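Review: Stekach 50 Equatorial Telescope Mount
Sanumville Observatory, Equipment Notes

The Stekach 50 is intended for small observatories that require unattended tracking. It was evaluated over 3 months at the Coton dome.

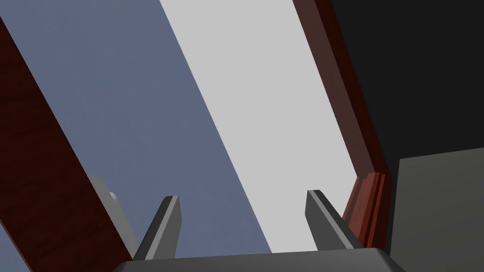
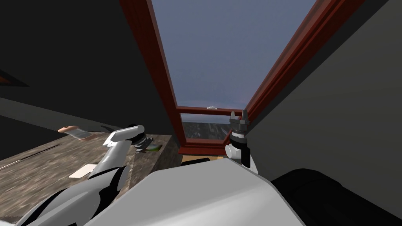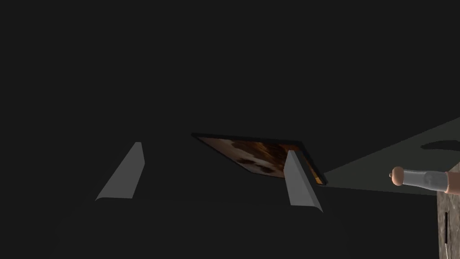

Ogunleye wrote in response to the draft that the rating of up to 50 pounds should be read as a visual figure, and that a lower load is advisable for long exposures. The observatory concurs. Polar alignment was straightforward, and 586 of 885 exposures met the standard for round stars. Most rejections occurred in wind. The hand controller menus are poorly organized.

Recommended, with a lighter telescope.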